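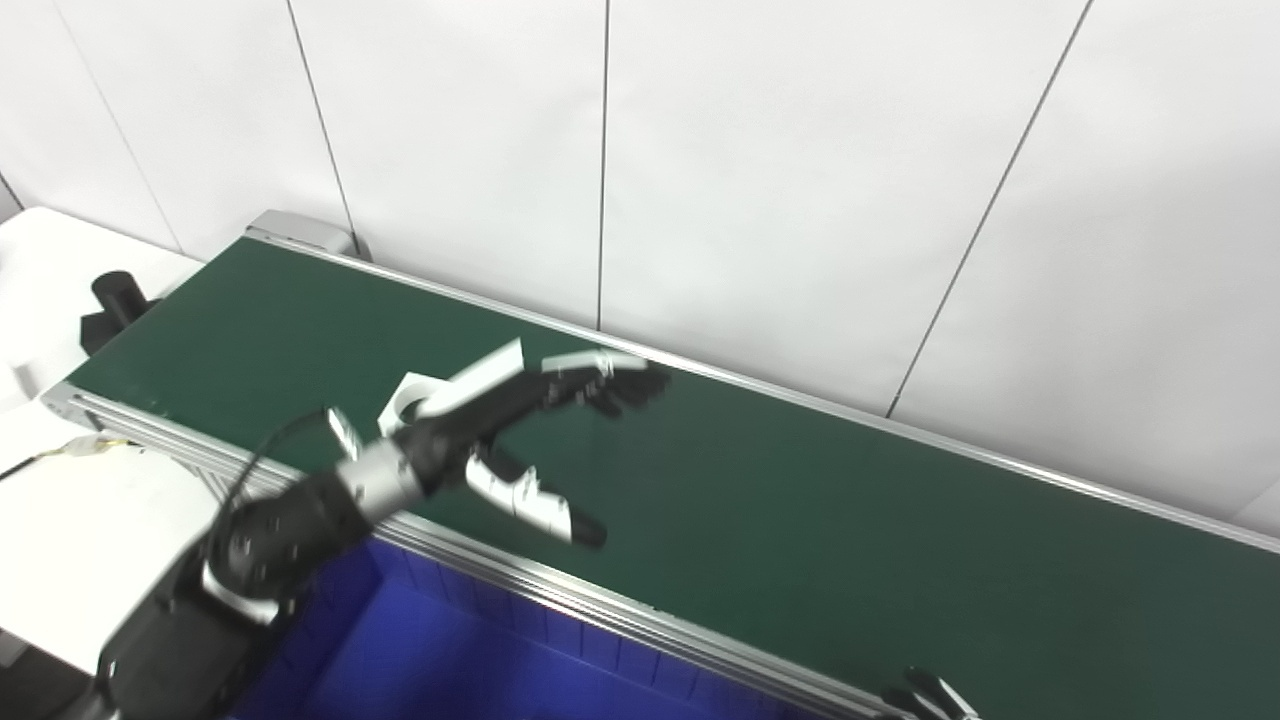 Belts are for places that can't plan a bench, according to one reader who wrote in after my July column. I've heard that view a lot and I don't share it.

A short belt is a piece of furniture. It has a surface and two rails, and people arrange their work along it the way they do at a kitchen counter. The packing room at Drulstead ran on benches for years. Parts got stacked, the stacks got moved, and the small stuff ended up on the floor. They put in 2 belts and the stacking stopped, at a cost of 270 dollars a metre. That's dear, but so is a sore back.

My one rule is to keep the belt clear. Dark green is a good colour for it -- a white part shows up straight away. 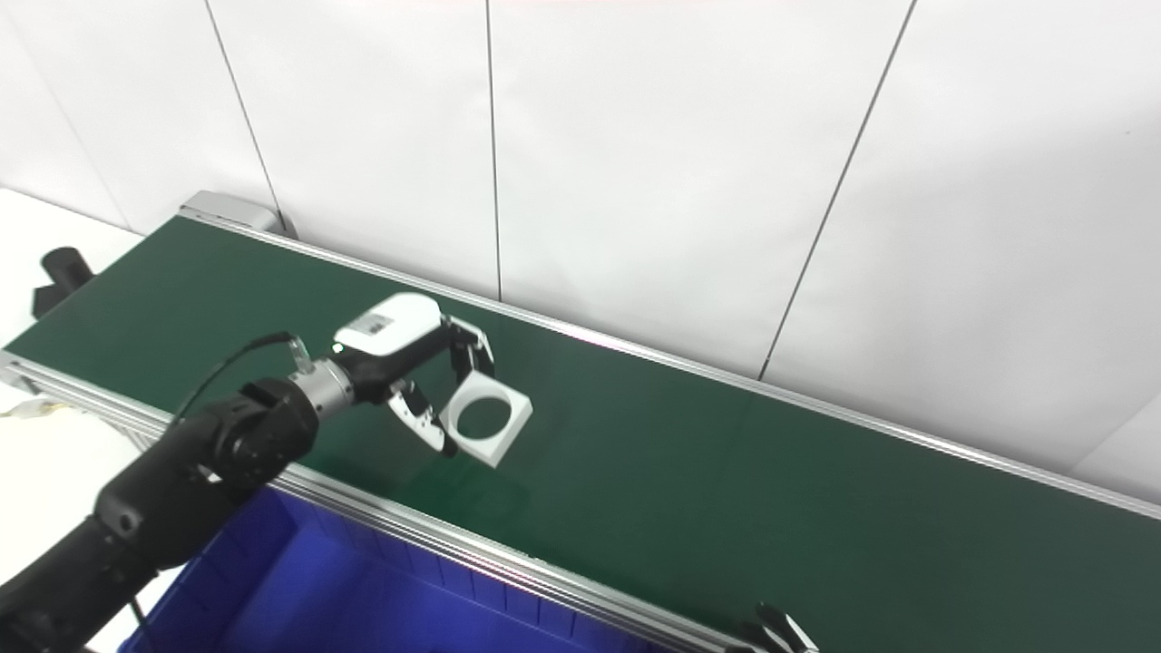

The rails matter too. Grooved aluminium lets you bolt on a stop or a lamp bracket and shift it later without drilling. Dorkstead painted theirs and filled half the grooves, and I still think that was a mistake.

Benches have their place -- for repairs, mostly. For sorting and packing I'd take the belt.

Last updated: Nov 30, 2021

Related
Shelving at Landovitz, 10 years on
Belay trolleys: worth the money?
Labels that stay stuck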